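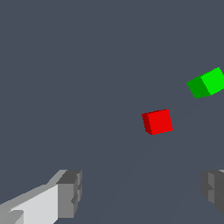
Delivery van keeps dropping out of self-driving mode on one street

We lease a Trovmont van for restaurant orders. The route is fixed and the Zellel app plans it. On one 200-foot stretch the van hands control back to the safety driver, mostly in the evening. Same firmware as our other van, which drives it fine. Where do I look first?

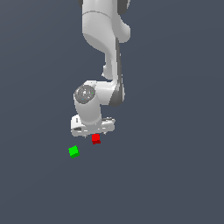 Both vans have the Gatti lidar on the roof. The fault log shows code 315 each time and nothing else.

2 answers

Answer 1 (accepted)

315 is a localization fault – the van can't match its position to the stored map. Compare the map version on both vans, as it updates separately from firmware. Ours was one release behind after a depot Wi-Fi outage in November.

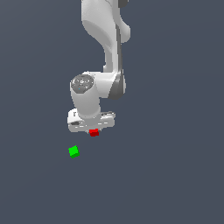

If the versions match, check the lidar mount. Ours had moved slightly and matching failed wherever there were few buildings. Recalibration took 40 minutes on level ground. Then:

1. Clear the log and drive the stretch at 30 mph or the posted limit, if lower.

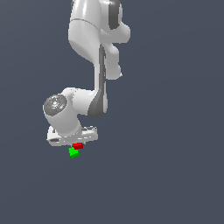

2. Export the new log before shutdown. It gets overwritten at restart.

Answer 2

Had this with a Juseo van, different code though. Cleaned the sensors and it went away. Try that.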